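Feb 27, 2026

The arm is back on speaking terms with its own gripper, so I can write this without swearing.

For those who missed the earlier instalments, I look after one Nakajima arm in a unit at Usley. It picks small round things up and puts them down again, and since the move from Drurnodcombe it has been doing the second part early. The log had 752 cycles on it when I gave up blaming the software and fetched the hex keys.

One finger had worked its way out on its mount. Not by much -- enough that it reached the part before its partner did and gave it a shove. I took both off, cleaned out the old threadlocker with a pick, and put them back with the 4 mm shim between them while I did up the screws. Then I re-zeroed the jaws, turned the approach speed right down and set out the blue dish with the practice puck on it.
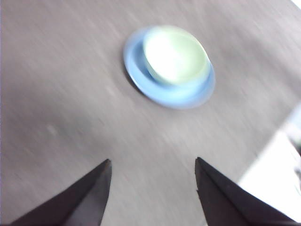 How often should the fingers be re-zeroed?

Every 500 cycles on a cell like mine, and again whenever a finger has been off or the arm has hit something it shouldn't have. The job takes six minutes, plus however long it takes to find the shim.

The Undard manual puts all this under "occasional attention", a phrase I also associate with gutters. It gives no torque figure for the finger screws either, so mine are done up to the traditional setting of tight and then a small grunt.

Next up is the wrist cable, which has started to rub where it goes past the last joint. I've put a bit of spiral wrap round it and written "April" on the tape.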